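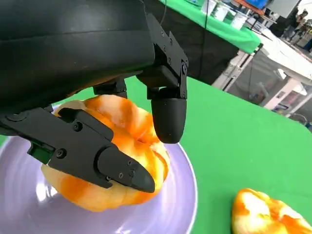
Yellow and orange pepper on the lavender plate.

Bell pepper stuck between yellow and orange. Wait, or eat it?
Posted in Kitchen & Pantry by Nawal Lamrani
3,081 views

I bought this pepper at the Helleck market on the understanding that it was orange. The sign said orange. I paid the orange price. Under the lights in my own kitchen it is yellow with streaks of orange laid over it, like somebody started the job and went to lunch.

It has now been on a plate on my counter for 2 days, and I have been checking on it more often than I check on some of my relatives. As far as I can tell the orange hasn't moved. The skin is still shiny and it feels firm all over. No soft spots, no wrinkles.

What I want to know:

Will it go fully orange if I leave it out, or is this as far as it gets?

Is it any less sweet than a real orange one? I'm doing stuffed peppers for 7 people in June, my sister-in-law among them, and she has opinions about the green kind.

Also, it's very lumpy. It tips over to one side whenever I put it down. My mother always said you count the lumps on the bottom to tell if it's a sweet one, and I would like to know whether I've been turning peppers upside down in public for thirty years for no reason.

I did search first. Half the pages told me to put it in a paper bag with a banana, and the other half told me the first half were idiots.

Algirdas Mockus
Marked helpful by 7 people

Eat it. It's fine.

Long version. Peppers change color as they ripen on the plant, and most start green and end up red, orange or yellow depending on the variety. Some varieties go through yellow on the way to orange, some stay streaky for life because they were bred that way and the seed catalog charges extra for it. I can't tell you which one you have, and I'd bet the person who wrote the sign can't either.

Off the plant, one that has already started to turn will often color up a bit more at room temperature. A bit. What it won't do is get much sweeter, as the sugar came from the plant and the plant is no longer involved. So you could wait a few more days and get a prettier pepper that tastes the same and has started to wrinkle. I've done this. I grow a row of them behind the garage, and every fall I bring in the unfinished ones and line them up on the windowsill, and by the time the last one turns the first one could be used as a wallet.

The banana thing works well on bananas' friends: tomatoes, avocados, pears. On peppers I've had a result so faint that I may have imagined it. You'll be out one banana.

For sweetness, a yellow pepper with orange on it is well past green. Your sister-in-law will have to find something else.

The lumps tell you nothing about taste. You'll also hear that three lumps is a male pepper and four is a female pepper. Peppers don't come in male and female. The number of lobes depends mostly on the variety and a little on how it grew. Your mother wasn't doing any harm, though, and a look at the bottom is a decent way to find a soft spot.

For stuffing I do like the four-lobed ones, purely because they stand up. Yours tips, so either shave a sliver off the bottom (a thin one, go through and you have a funnel) or cut it in half from stem to tip and lay the halves flat in the dish. Halves cook more evenly anyway and people can pretend they only want one.

Once you've stopped watching it, put it in the crisper drawer unwashed. Whole and firm, it should keep a week, often longer. Cut, give it a few days in a closed container.

Ieva Lapiņa

Agree with most of that but I'd buy the June peppers in June?? This one is not going to make it. I read the post twice to see if you were planning to keep it.

If you want them all to match, buy them the same morning and pick them up yourself, don't let the stall person do it. Heavy for the size, tight skin, green stem. And take them outside to look at the color. Market awnings are a menace, I once came home with what I thought was a red one and it was brown. It was a very nice pepper in the end, but I had told everybody red.

Mixed colors look good in the dish too. Nobody has ever sent one back at my house, although they're not given the option.

Hafiz Lau

banana worked for me. it was a tomato

Nawal Lamrani

Thank you all. To clear up the June matter, I was asking about the type of pepper and I am not aging this one in a cellar.

Going with halves. This one is getting sliced into strips tonight and will be eaten with hummus, standing up, by me. I'm leaving the mother question where it is and will not be passing the answer on to her.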